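Soap dish

A soap dish is a shallow open container, tray or rack on which a bar of soap is kept between uses. It holds the soap off the surface of a sink, counter or table and gives water a place to go after the bar has been handled. Soap dishes are found in bathrooms, kitchens, laundry rooms and workshops, and are made of ceramic, glass, metal, wood, stone, silicone and many kinds of plastic.

Purpose

Bar soap softens when it stands in water. A bar left on a flat, wet surface turns to jelly on its underside, sticks to whatever it is resting on and wears away faster than one that can dry. The main job of a soap dish is to let air reach the bottom of the bar. The dish also keeps soap residue in one place, where it can be rinsed away, and stops a slippery bar from sliding to the floor.

Forms

The simplest type is a one-piece saucer with no drainage, often with raised ribs or small bumps to lift the bar. Saucers of this kind must be emptied by hand. Self-draining dishes have a sloped floor and a lip or spout at one end, placed so that water runs into the sink. Wall-mounted dishes may be screwed on, held by suction cups or set into the tile. Recessed ceramic dishes, some with a grab bar across the front, were common in American tiled bathrooms for much of the 20th century. 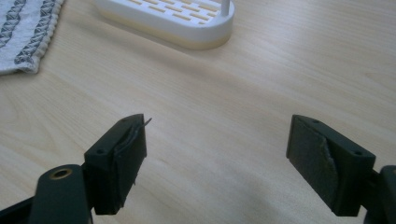
Two-part dishes have a perforated upper tray and a lower part that catches the drips. The tray may be cut with round holes, long bars or short slots. Slots in staggered rows, as in the white plastic dish shown next to a patterned cloth, spread the openings over the whole surface on which the bar rests. Upper and lower parts are sometimes molded in different colors, and the pictured dish has a cream base under its white top. Oval outlines with rounded corners are widely used, as they follow the shape of most toilet soaps and leave few corners where residue can build up.

Travel soap dishes have a fitted lid and usually lack open drainage. A bar packed away wet in one of these stays wet, and the box is best left open once the traveler arrives.

Materials

Plastic dishes are light, cheap and hard to break, but can scratch and yellow with age. Glazed ceramic cleans easily and chips if dropped. Wooden dishes, generally slatted, need to dry out fully between uses – cedar and teak are preferred for their resistance to rot. Uncoated steel rusts and can leave marks on stone or enamel.

Care

Residue is removed with warm water and a brush. Hardened soap in slots or grooves comes loose after soaking, and a small amount of white vinegar helps with the chalky film left by hard water. The lower part of a two-part dish should be emptied often, particularly in a kitchen, where food particles may collect with the soap.

See also: Soap dispenser, Sponge holder, Washstand

Page last edited 06/10/2019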